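4th May

Rain again this morning, the soft sort that doesn't look like anything from the window and then soaks you through by the end of the street. I had meant to be up at six and was up closer to eight, and I'm not going to scold myself over it. The bread had risen nicely overnight and would have gone on rising without me, I suppose, until it pushed the dish towel off the bowl and went for a walk. I baked it while I had my coffee, and it came out with a big split down one side like a smile.

I've been thinking all week about the allotment, which I have now had for one full winter and a bit. When I signed for it last October I was so sure of myself! I had the whole thing drawn out on the back of an envelope, with the beans along the fence and the onions in the middle and a little bench at the end where I would sit in the evenings with a glass of something. The bench has not happened. The beans, if I'm lucky, will happen. What I mostly have is couch grass, and a great deal of it, with roots like wet string that go down and sideways and come up again in next door's strawberries.

Still, I went over after lunch once the rain had eased off, because Wednesday is the day the wood chip gets delivered to the Cudby gate and if you aren't there by two it's all gone. I got 12 barrow loads. My arms are telling me so as I write this. The path down the left side is now properly covered, all the way from the water butt to the compost, and I walked up and down it several times for no reason other than that I could do it without sliding. The rhubarb has come on since Sunday and I pulled enough for a crumble, the thin pink stalks that don't need peeling, and left the fat ones for another week.

The potatoes are showing too. I planted two rows of a kind called Farahani that I'd never heard of before the seed swap – the label promised a waxy potato that keeps till spring, and I am always a fool for a label – and there they are, dark little crinkled leaves just breaking the soil. I drew the earth up over them in case of frost. It feels unkind to bury a thing that has worked so hard to get out, but they seem to forgive you for it.
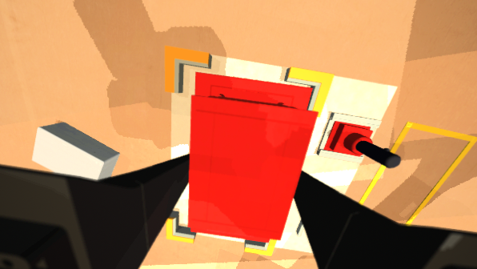 Red block on a cream board.

Home by five and into the bath with the window open, so I could hear the blackbird. He has taken over the chimney across the way and goes through everything he knows from start to finish, then has a think, then goes through it again. I stayed in until the water was nearly cold and my fingers had gone like walnuts, and even so there is still dirt under my nails. I've come to think there will be until the fall.

The letter from Jerkholm had come while I was out. They can take me for the second week in June after all, in the small room over the bakery with the sloping ceiling, at 70 a night with breakfast. I was so pleased I read it twice standing up in the hall with my wet boots still in my hand. I haven't been back in such a long time, and I have missed that harbor more than I would ever say out loud, the ropes knocking and the smell of tar and the funny steep street where you have to lean forward the whole way to the top. I shall take the slow train and my good walking shoes and one book. (It will be four books. It's always four books.)

The only worry is the watering while I'm away, as June can be dry as a biscuit up on that slope. I might bury some bottles by the squashes with holes poked in them, which I read about over the winter and haven't tried yet. Or I could ask at the gate, people are very kind about that sort of thing and I watered three plots last summer before I even had one of my own, back when I was only on the waiting list and used to hang about being useful.

Supper was the new bread with the end of the Bamatmont, the hard cheese in the black rind that I bought for a treat at Easter and have been making last, shaving it thinner and thinner until tonight there was nothing left but the heel. I grated that over some eggs. Then crumble, which was a touch sharp, so next time I'll add another spoon of sugar and some orange peel if there's an orange in the house. I had seconds anyway, with cold custard.

I ought to write to my sister before bed, and I ought to find the seed tin, as I'm nearly certain there are still some 50 day carrots in it and the bed by the shed is ready and waiting. But my eyes are going, and the rain has started up again on the skylight, and the bed has the clean sheets on. The carrots can wait for tomorrow. Must remember to bring the trowel home, I left it stuck in the ground by the potatoes.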